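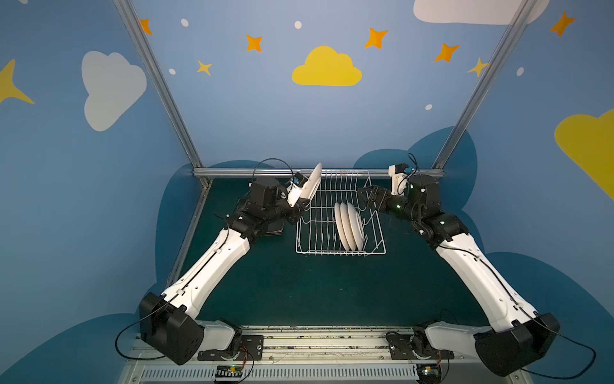 White plates in a wire dish rack.

Stolton Kitchen Words

A word list of kitchen and dishwashing terms, collected from household manuals, shop catalogs and rental inventories. Version 2.

Contents

The list holds 1,450 entries. Each entry has a headword, a plural form, a short definition and a region tag. Of these, 353 also have at least one regional variant, such as "dish drainer" for "dish rack" or "spigot" for "faucet".

Files

terms.csv -- the main list, one entry per line
variants.csv -- regional variants, linked to the main list by entry ID
sources.txt -- short titles of the 121 source texts
CHANGES.txt -- changes from the first version

All files are UTF-8. Fields are separated by commas, and definitions are always in double quotes. An empty region field means the word is in general use, not that the region is unknown. Unknown regions are marked "unk".

How the entries were made

Headwords were pulled from the source texts with the Saliba tokenizer and then checked by hand. Brand names were taken out. Words that name both a tool and an action ("strainer" is fine, "drain" is not) have two entries with separate IDs.

Definitions were written new for this list. They are kept under 25 words where possible -- a few of the stove and oven entries run longer.

Known problems

Southern terms are thin compared with the Midwest. Most of the catalogs came from the Moser collection, which leans heavily toward Ohio and Indiana.

Plurals for "flatware" and "stoneware" are left blank. Some scripts read this as an error.

Spelling variants are not merged yet. "Dishcloth" and "dish cloth" are still separate entries.

Use

The list may be copied and changed for any purpose with credit to Stolton Kitchen Words. Corrections should give the entry ID and a source. The next update is planned for August.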